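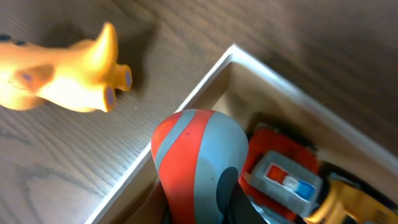 A reader from Dullow wrote in that the battery door on a talking spaceship ornament had swollen shut over two summers in the attic, and that the sound chip was dead by the time the door came off. Two others had the same complaint. The steps below cover how to clean, test and store sound ornaments and other small battery-powered collectibles so they still talk when you take them out again.

The same method works for almost any licensed piece with a button and a speaker: movie robots, starships, monsters, TV theme-song plaques. Pieces that plug into a light string have no battery and can skip to the storage section.

What you need

A small Phillips screwdriver, size 0 or 00
Cotton swabs
White vinegar, for alkaline leaks
Rubbing alcohol, 90 percent or higher
A soft makeup brush or a clean paintbrush
Fresh button cells of the type printed inside the door
Acid-free tissue
A zip bag for screws
A pencil and a few paper tags

You do not need a soldering iron unless a wire has come loose. Soldering is not covered on this page.

Step 1: Clear a surface and protect the paint

Lay down a folded towel. Most of these ornaments are painted plastic, and the paint on raised parts such as noses, hands and antennas rubs off easily. Put the ornament on its back or side, whichever gives you the door without pressing on a thin part. If there is a hanging loop at the top, keep it clear of the towel so it doesn't snag.

Step 2: Open the battery door

Look for one small screw. On Jornell ornaments it is usually on the underside of the base. On the older Simley line it is on the back, sometimes under a round foil sticker. Peel the sticker slowly from one side and save it on a piece of wax paper. Collectors care about the sticker.

Turn the screw out slowly. If it won't move, press down harder before you turn harder. A stripped head is much more trouble than a stiff screw. Put the screw in the zip bag right away.

If the door is stuck after the screw is out, slide a guitar pick or a fingernail along the seam. Don't use a metal blade.

Step 3: Take out the old cells

Note which way the cells face before you remove them. A phone photo is enough. Tip them out, or lift them with a wooden toothpick. Keep loose button cells away from children and pets at all times. They are dangerous if swallowed, and anyone who may have swallowed one needs emergency care immediately.

Put a piece of tape over each used cell and take them to a battery drop-off.

Step 4: Clean the contacts

A white or bluish crust on the metal is leakage. Put on gloves. For alkaline cells, dampen a swab with vinegar, touch it to the crust, and wait a minute. Wipe, then go over the same spot with a swab dampened in alcohol. Repeat until the swab comes away clean. Don't pour anything into the compartment, as the speaker is often directly behind it and has a paper cone.

If the contacts are only dull, alcohol alone will do. Let the compartment dry with the door off for an hour.

Springs that have rusted through can be replaced. Ruddock sells them in a mixed bag of 100, which is far more than anyone needs, but the smaller size fits both Jornell and Simley doors.

Step 5: Test the sound

Put in the fresh cells and press the button before you close the door.

Clear sound: go on to step 6.

Slow or garbled sound: the cells are weak or one is the wrong type. Check the number against the one inside the door. Two cells can have the same diameter and different thickness.

Clicking but no voice: usually a dirty button. Press it twenty or thirty times. This often clears it.

Nothing at all: check the direction of the cells, then bend the contact outward very slightly with the toothpick. If there is still nothing, look for a loose wire at the speaker.

Some ornaments have a "try me" mode that plays only the first line. There is a slide switch inside the door on most Jornell pieces with a 1215 stamped in the base. Move it to the other side to get the full dialogue.

Step 6: Dust the outside

Use the dry brush and work from the top down. Don't use alcohol or glass cleaner on painted areas. A swab barely damp with water will lift most marks. Leave anything that doesn't come off with water. Glow-in-the-dark and metallic finishes should only be brushed.

Vintage pieces are a different case. Anything made before 1970 is likely to be glass, tin or early plastic with a lacquer finish, and water can cloud it. Brush those dry and stop there.

Step 7: Store it

Take the cells out again. This is the step most people skip, and it is how the Dullow ornament was lost. Wrap the ornament in acid-free tissue, with an extra fold around anything that sticks out. Put it back in the original tray if you have it. Bubble wrap is fine for shipping but can leave rings on soft paint over a long summer.

Write the battery type and the date on a paper tag and tuck it in the box. Store the box in a closet or under a bed, where the temperature stays fairly even. Attics and garages are too hot, and anything over 100 degrees can soften glue joints.

Check the box once a year. January works well, when everything is already out and has to be packed up anyway.

Page last updated April 11, 2021, with the note on the Jornell slide switch.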